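Went to a robot open day. I have thoughts. There are going to be a number of posts and you are all welcome to mute me now.

The place is called Plolell, it's out past the Millenville exit, and the building looks like somewhere you'd go to return a modem. I drove 31 miles for this and then circled the lot looking for the door.

The door is on the side. There is a sign about the door. The sign is on the front.

Inside you get a sticker with your name on it and a 2 page waiver. I signed the waiver without reading it, like everyone else, and then spent the next hour thinking about what might have been in it.

Our host was Sixten Kristiansen, who runs the grocery side of the lab. Very tall, very calm, fleece vest. He had clearly given this talk many times and had decided long ago which parts of it he still liked.

The pitch: stores spend a lot of labor hours on shelves. Pulling boxes forward, pulling boxes that ended up in the wrong spot, filling gaps. Plolell wants an arm to do it at night while the rest of us are asleep and dreaming of crackers.

So they've built themselves some grocery aisle. No registers, no carts, no guy blocking the whole aisle on his phone. Sixten says the guy is "on the roadmap."
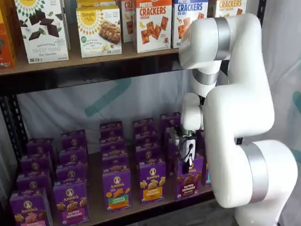
The arm going in among the Annie's. Pretzel crackers and Sweet Thins on the shelf above.

I want to be fair about the arm. It's a good looking arm. Big glossy white thing with silver bands at the joints, like a very expensive shower fixture. And then at the end of it, a compact little gripper, because apparently that's all you need for Bunny Grahams.

It is SLOW. I should have expected slow. All the robot videos I've ever watched were sped up and I had quietly decided that they weren't.

A kid near me asked why it was being so careful. Sixten said cardboard is hard. The kid looked at him the way you'd look at a grown man who'd just told you cardboard is hard.

But he had an answer ready. Squeeze a box too much and you crush it, and then you've made something no one will buy. Squeeze too little and it slides out on the way up. And a box standing right against another box gives you very little room for fingers.

Which, fine. I have personally knocked over a row of crackers trying to get the one at the back. I just didn't have a grant at the time.

The number on the slide was 1,591. That's how many picks they logged in June. I asked how many of those went well and was told that was "a great question," so now I know what that phrase means in robotics too.

(He did come back to it. They call it a miss any time the box ends up somewhere they didn't ask for, even if it's standing up and looks perfectly happy. I respect a strict grader.)

There's a second guy, Romain Fleury, who does the perception work, meaning he teaches the thing to know what it's looking at. He was much more fun than the slides. He talks with both hands and at one point very nearly took out my coffee.

Romain's whole problem is that a box has six sides and the company only put effort into one of them. From the front it's a rabbit and a name and you're done. Turn it and you've got fine print.

He says people don't notice this since we already know what we came for. I said I have stood in front of an open pantry with no idea what I came for. He wrote something down. I'd like to be credited.
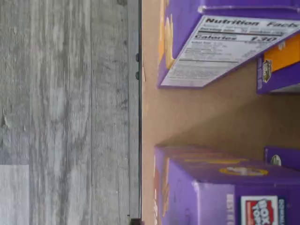

Nutrition Facts, Calories 130, sideways. Please identify the product.

I got it wrong, by the way. I said cookies with great confidence, and then a man behind me said "crackers" with equal confidence, and Romain would not tell us who won.

He also likes the purple boxes a lot, professionally speaking. When a whole line of products shares one color, the color stops helping you. You can find the purple. Finding the correct purple is the job.

Gaps are their own headache. A blank stretch of tan can be a gap, or the back of something, or a shadow with ambitions. He made it sound like a ghost story and I was into it.

Someone from a regional chain called Hiltcombe was there in a blazer, asking the real questions. Hours per night, who fixes it, what happens when a jar breaks. The jar question got a pause. They don't do jars yet. "Boxes first," said Sixten, with the face of a man who has seen a jar.

The arm's name is Caron. I asked who Caron was named after and got three different answers from three different employees, one of which was "payroll."

I thought I'd be gone in half an hour. I stayed for over 305 minutes by the parking ticket. You stand there watching it go down between the boxes and you find you're holding your breath for a snack.

Things I asked that were not answered: does it get bored, can it do bottom shelves so my knees don't have to, may I press the big red button.

(May not press the big red button.)

Snacks were provided and they were pastries. An entire rack of crackers in the building and we got pastries. I mentioned this on the feedback card.

Next open day is 22nd September if you want to go stand near a shelf with me. Bring a jacket, they keep it freezing in there. And the door is on the side.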